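Plovley Design Centre to open its alcove and cupboard drawings to the public

August 15, 2019

The Plovley Design Centre has confirmed that its collection of drawings for built-in alcove cupboards, shelving and window seats will be open to householders from the start of next month. Until now the drawings have been available only to joiners and architects holding a trade pass.

The collection holds 300 sheets, most of them measured drawings of fitted furniture in ordinary terraced and semi-detached houses. Each sheet gives a front elevation, a plan and at least one section through the shelves or doors. Visitors will be able to consult the sheets in the ground floor reading room and order copies at the desk.

Alongside the drawings, the Centre has published a short guide to planning a fitted alcove. It sets out how to measure an opening that is out of square, how to carry a skirting board across the front of a cupboard, and where to stop the work below a picture rail or cornice. The guide is free to collect and will be posted on request.
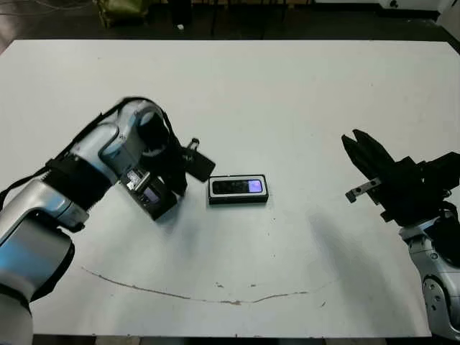 The measuring section has been rewritten since the trade edition. Householders are advised to take the width of an alcove at the back as well as the front, and at floor, waist and head height. The smallest figure should be used for the carcass and the difference made up with a scribed fillet. Where a chimney breast has been replastered, the depth should also be checked on both sides, as the two alcoves in one room seldom match.

Shelf spans are dealt with in a separate table. The guide recommends that long shelves intended for books be given a front lipping or a central upright, and that fixed battens be used on all three walls where the plaster is sound. Adjustable shelf strips are accepted for the upper part of a unit, though the Centre advises against them in cupboards next to a working fire.

Drawings will be lent for a period of nine days to residents of Plovley who register at the desk with proof of address. Original sheets do not leave the building, and all loans will be of full-size copies. Sheets larger than the reading room tables are to be issued in two parts.

A draft of the guide was circulated before publication and comments were invited from trade pass holders and from residents who had asked to be kept informed. The replies dealt chiefly with doors and ventilation.
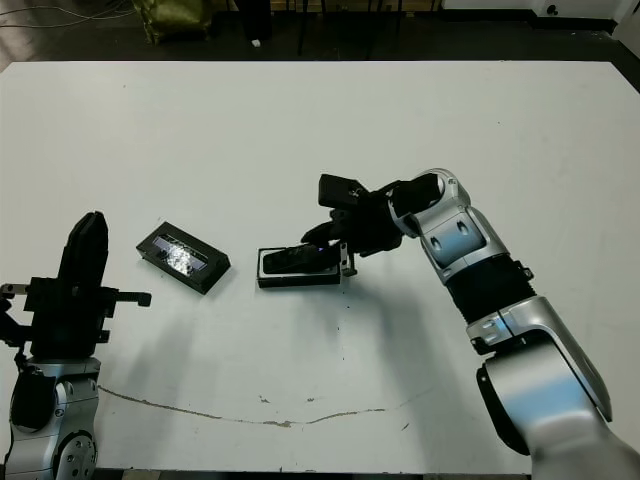 Charmaine Mokgethi wrote that the draft had said too little on what to do with an existing gas or electricity meter. In her view many people begin by wanting shelves and find that the meter decides the whole design, and she asked that at least one drawing show a meter cupboard with a removable panel and proper access from the front.

The Centre has accepted the point. The final guide includes a page on meters, with a reminder that supply equipment must not be moved or boxed in without the agreement of the company responsible for it. Two of the new sheets show a low cupboard arranged so that the meter can be read without emptying the shelf in front of it.

Thirteen sheets in all have been added for the public opening. They fall under two headings, named after the streets where the original work was measured. The Rovano Street sheets are plain painted cupboards with flush doors and open shelves above. The Kedetti Terrace sheets are more elaborate, with panelled doors, a moulded top and, in one case, a window seat that returns along the side wall to meet the cupboard.
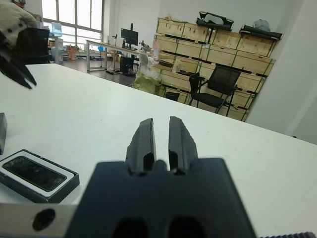
Both sets are drawn to the same scale as the rest of the collection. Mouldings are shown full size on a separate sheet so that they can be matched against samples from a timber merchant. The Centre does not recommend suppliers and will not give an opinion on quotations, but staff will explain how to read a drawing and what information a joiner will need before pricing the work.

Residents living in listed buildings are reminded that fitted cupboards may themselves be protected, even where they appear to be of no great age. Consent may be needed before they are altered or taken out. The reading room holds application forms, and completed forms should be sent to the council and not to the Centre.

Tenants should obtain written permission from their landlord before fixing anything to a wall. For those who cannot do so, the guide includes a chapter on freestanding units made to fit an alcove. These stand on a separate levelled plinth and are held only by their own weight and a packing piece at either side. A unit of this kind can be taken down and moved, although it will not usually suit another opening without alteration.

The chapter on finishes has been kept brief. It covers knotting and priming of softwood, the use of primed board for painted doors, and the order in which a unit and the surrounding wall should be decorated. The Centre's advice is to paint the backs and undersides of shelves before fixing and to leave the final coat until the fillets have been filled. Colour is left to the householder.

Lighting is mentioned only where it affects the joinery. Cable routes should be settled before the carcass is fixed, and any transformer placed where it can be reached without taking out a shelf. All electrical work should be carried out by a competent person.

The question of charges drew the largest number of replies. Admission to the reading room will be free. Copies will be charged at £4 a sheet, with no reduction for sets.

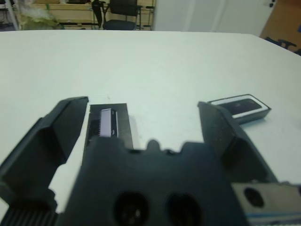
One reply asked that the charge be waived for anyone carrying out the work themselves, and suggested that a person building a single cupboard might need an elevation, a section and the moulding sheet before cutting any timber. The writer added that the cost was modest for a firm but would put off people who simply wished to compare several designs at home.

The Centre has decided to keep the charge for copies but has confirmed that there is no fee for borrowing, and that tracing by hand is permitted in the reading room. Pencil only may be used. Photographs may be taken for private use once a form has been signed at the desk.

Introductory sessions on reading the drawings will be held in the Ji Room on the first floor. Places must be booked in advance and those attending are asked to bring the width, depth and height of their alcove, with a note of any sockets, pipes or air bricks. The room is reached by lift from the main entrance.

The arrangements will be reviewed in December. Trade pass holders will keep their present access in the meantime and need not register again. Corrections to the drawings or the guide may be sent in writing to the reading room, quoting the sheet number in the lower right corner.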